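Krystyna Mazurek
robots, planners, toy blocks

Right, thread time! I've rewritten the bit of our software that decides which block the arm goes for next, and I'm far too pleased with it to keep quiet.

Quick background. The project is called Imemeo. You type something like "put the yellow one by the blue cube" and the planner has to turn that into moves. The old version (Rultby, rest in peace) worked out the whole sequence up front and then ran it with its eyes shut.

That was fine until a block rolled. Cylinders roll! One nudge and every pose after step one was wrong, and Rultby would carry on regardless, politely grasping at air.

The new planner is Clokia. It only commits to 2 moves at a time, looks at the board again, and plans from whatever it finds. Same camera, same arm, same colour model. All the change is in the loop.

The lovely part is how it treats clutter. Every block gets a "room to work" score from the perception side, and the planner tries the cheap moves first. Blocks out on their own are easy. Blocks jammed against their neighbours cost more, and stars and hearts cost more again, what with all those awkward outlines.
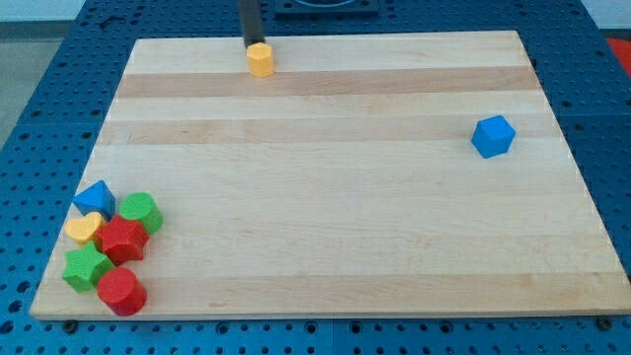
Page last changed: April 6, 2025

So the yellow octagonal block up at the top scores beautifully, and so does the blue cube over on the right. The bunch at bottom left is where the scoring earns its keep: two stars, a heart, a triangle and a pair of cylinders, all in each other's way. The red star in the middle of that lot is my favourite test case.

Also worth a mention: the board has two darker stripes in the wood, and the old segmenter was forever fussing over them. Higinio Villalobos retrained it in January with much nastier lighting changes thrown in, and the phantom "long brown block" has gone from my logs. Hooray for Higinio.

Numbers, for those who like them. 2844 simulated layouts in the regression set, replanning capped at 20 tries per layout before it gives up and asks for help. I'll post success rates once I trust my own counting script (there was an off-by-one, we don't talk about it).

Still rubbish: two blocks of the same colour touching. It sometimes sees one big block and picks a grasp point right on the join. I've got a depth-edge check half written, and it's slow, but the masks look so much better already!

Someone asked about the viewer. It's Ansah, our little replay tool. You scrub through a run and see the planner's scores drawn over each block. Best afternoon I ever spent on tooling.

Next up is pushing blocks apart before grasping. Shout if you've done this with a thin tool, I'd love to compare cost functions.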